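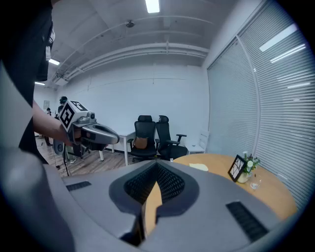 3. Method

3.1 Collecting the demonstrations

All demonstrations were recorded with hand-held grippers, one in each hand, with a cube of square markers fixed to each gripper. The position of each cube was used to work out where the gripper was at every moment. The gripper camera gave a second view, close to the fingers. No robot arm was used at this stage, and the policy was only moved to the arms in February, after the recordings had been cleaned.

The task was to clear and reset a small round table. The objects included a slice of bread, a cup, a clear glass, a picture frame and some flowers. We chose them as they need different grips: the glass is hard to see in the gripper view, the bread bends, and the frame falls over if it is put down at the wrong angle.

Recording was done in the Hovville office room. We left the furniture as it was. The blinds were kept down for most of the sessions, as sunlight on the table had spoiled a set of early recordings and the marker tracking dropped out whenever a cube face was in strong light.

3.2 Cleaning the data

In total 1731 recordings were made. We removed 375 where one of the cubes was lost for more than a second, and a further set where the operator had dropped an object or started again part way through. This left 1270 recordings for training. The cleaning was done with the Berhe scripts from last year's project, with the time limit changed. 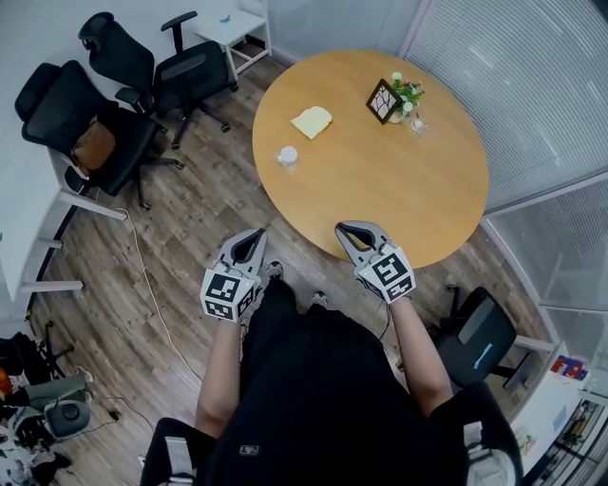

Losing a cube was most common when both hands crossed over the middle of the table. The head camera then saw one gripper on top of the other, and the lower cube was covered. We asked operators to keep their hands apart where the task allowed it, which helped, but it also made the movements slower and a bit stiff. This should be kept in mind when reading section 4.

3.3 Training

We trained 2 policies on the same recordings. The first used the gripper views only. The second used the gripper views and the head view together. Both were trained with Tinitz using the default settings, apart from the image size, which we reduced so that a batch would fit on the department machine.

4. Results

The policy with the head view did better on the frame and the flowers. It went to the right object more often and did not knock the glass when reaching past it. With gripper views only, the arm often stopped above the table and moved from side to side — we think it had no object in view and nothing to steer by.

For the bread the two policies were about the same. Both pressed too hard. The marker cubes give position but say nothing about force, so the recordings do not hold the information needed to fix this.

4.1 Limits

All the recordings come from one room and one table. We had planned to repeat the test in the Busard building but the room was not free before the report was due on 7 November 2019, so we cannot say how well either policy would work elsewhere.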